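Ticket 137: people too close to the table while the arms are powered
Reading time: 2 min

Opened by Bok-nam Hyun, Nollstead site, Thursday

Our rule 12 from the Cultard handbook says: legs and hands stay behind the line when either arm has power. I checked the two-arm table and I think the rule is not clear enough. It does not say if sitting at the table edge is allowed. It also says nothing about tools left on the work surface.

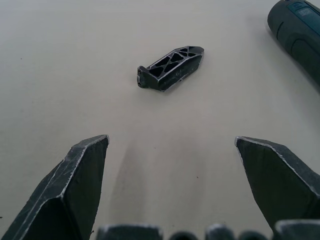
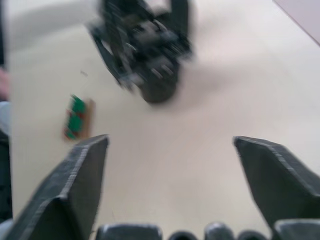
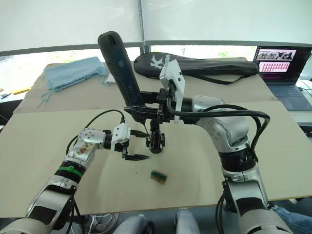
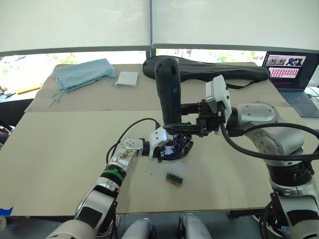 Last changed: June, 14:20, by B. Hyun

In the second picture a hand is at the left side of the table. In the third, legs are near the base of the right arm. In the first, a power tool lies on the table well away from the black bracket.

Tried so far:
- Speed limit lowered to 34 per cent. It helps, but it is no answer to the question.
- Asked Alvarado for their wording. They allow up to 2 people, both standing. I would like to copy this.

Ollel answered that the line can be moved further out. Please confirm who may change the handbook text. Until then I ask everybody to press the stop before reaching in.

Status: waiting for reply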